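Report on the Open Day Visit to the Woneo Robotics Laboratory
Course: Introduction to Automation, second semester
Author: Vasylenko

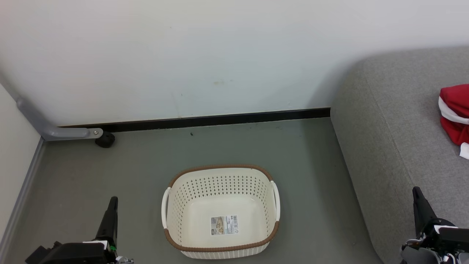
1. Why I went

In our course we learn mostly from slides and from small exercises on the computer. For the visit report we could choose a factory, a warehouse or a laboratory. I chose Woneo because their work is with robots for the home, and I know homes better than factories. I also hoped to see something that does not work perfectly. In the videos on company websites everything goes well, and it is difficult to learn from them where the hard part is.

The visit was in May and it took one afternoon. We were a group of 7 students from different courses. Before the visit I wrote down three questions, which I will come back to in section 5:

How does a person teach the robot a task?
What does the robot do when it does not succeed?
Which tasks at home are still too difficult?

2. The place

Woneo has one floor of a former printing house. The first part is an office with desks and a kitchen. Behind it are the practice rooms, and these rooms were a surprise for me. I expected metal tables and yellow safety lines, as in our school workshop. The practice rooms are furnished like parts of a flat, and the engineers told us that they change the things in them often. A robot which has learned only one room, they said, has mostly learned the room.

The laboratory has two projects now. The first is called Unby and is about tidying and laundry. The second is called Jumach and is about kitchen work. On the open day we saw Unby for a longer time and Jumach only shortly, so this report is mainly about Unby.

3. The Unby demonstration

3.1 The robot

The Unby robot has two arms, and each arm ends in a gripper. There is a camera at the head. On a screen at the side of the room we could follow what this camera sees. I found this screen more useful than looking at the robot itself. When I stood beside the robot, I looked at the arms and thought about how strong they are. When I watched the screen, I started to think about how little the robot knows. It sees the floor, the wall, a piece of the sofa and its own grippers at the bottom of the view. What is behind it or under the sofa does not exist for it.

3.2 The task

The task was to take hold of a laundry basket with both hands, lift it and put it down at another place. For a person this is so simple that we do not even call it a task. The engineer who led the demonstration divided it into parts for us, and I write them here as I have them in my notes:

Find the basket and decide which way it is turned.
Bring both grippers near the two ends.
Close on the handles at nearly the same moment.
Lift with both arms together, so that the basket stays level.
Move, lower and open.

The basket was a cream-white plastic one with a handle at each short end and rows of small holes in the walls. It was empty, except for the product label, which was still stuck on the bottom inside. I asked if it is not better to practise with clothes in it. The answer was that they begin with an empty basket and add clothes later. Clothes change the weight, and they also move when the basket is tilted, so it is better to have only one new difficulty each time.

3.3 What happened

We watched 3 attempts. In the first attempt the robot lifted the basket and put it down again without problem. It was slow. I think I could have done it ten times before the robot was ready, but the movement was calm and the basket stayed level.

In the second attempt the engineer turned the basket a little before the start. The left gripper found its handle, and the right one closed in the air beside the other handle. Then the robot lifted only one side, stopped, and put it down. We students made a disappointed sound, but the engineers looked quite interested and wrote something down. They explained that the robot had stopped by itself, and that a year ago it would have continued to lift.

In the third attempt the basket was closer to the sofa. Now the right arm had little space, and it had to come from above and partly over the seat. I was sure that it would push against the sofa. It came very close, waited, corrected its way and closed on the handle. This was for me the best moment of the visit. In our lessons we have calculated the reach of an arm with two joints, always in an empty space. A sofa was never part of the exercise.

3.4 How it is taught

After the attempts we learned how the robot gets its skill. A person guides the two arms from a distance, with a pair of hand controllers, and does the task many times. The movements and the camera pictures are saved together. Later a program learns from these recordings. The people who guide the arms are called operators, and it is a real job with training.

Two of us were allowed to try the controllers, and I was one of them. I had to move the grippers to a soft block and lift it. It was much harder than I expected. I could not feel when the gripper touched the block, I could only see it, and I pressed too much. After some minutes I became better, but my shoulders were tired. The operator who helped me said that new people always hold their breath. I noticed that I did this also.

4. The Jumach demonstration

Jumach was shown in a smaller room and we had only fifteen minutes there. One arm was putting plastic cups into a rack. The cups were all of the same kind and the rack was always at the same place, so it worked well each time. I understood it as an example of a task which is almost finished, while the basket is a task which is still open. I would have liked to see it with glass, but they do not do this when visitors are present.

5. Answers to my questions

On the first question I got a clear answer, and it is in section 3.4. What I did not know before is how many repetitions are necessary. They did not give us an exact number, but they spoke about weeks of recording for one task.

On the second question I saw the answer myself. The robot stops, puts the object down if it can, and waits. A person then decides if it should try again. I asked if it can try again alone. It can, but on open days this is switched off.

On the third question the engineers did not agree with each other. One said that soft things are the most difficult, for example a shirt with one sleeve inside out. The other said that every single task is possible, and the difficulty is to go from one to the next without a person who prepares the room. I believe the second opinion a little more — in each attempt somebody had to bring the basket back to its place.

6. What I learned

Before the visit I thought that the gripper is the central part of such a robot. We spend much time in the course on grippers, on force and on friction. Now I think that the agreement between the two arms is at least as important. In the second attempt each gripper made a correct closing movement, and still the task failed.

I also learned that I should look at failed attempts with more patience. In my own project last semester I deleted the measurements that looked wrong. At Woneo they keep them, with a short note for each.

There are some weak points in my report. I saw three attempts only, and this is too little to say how reliable the robot is. I had no permission to see the program. My notes from the Jumach room are short, and I may have misunderstood how the arm knows where the next free place in the rack is.

7. Next steps

For my semester project I want to build a small model with 2 servo arms that lift a light tray together. The tray should stay level when one arm starts later than the other. I will begin with a delay that I choose myself and measure the angle of the tray. Our teacher has agreed to the topic, and I can use the bench next to the window in the workshop until the end of the semester. The parts list is in the appendix of my project plan.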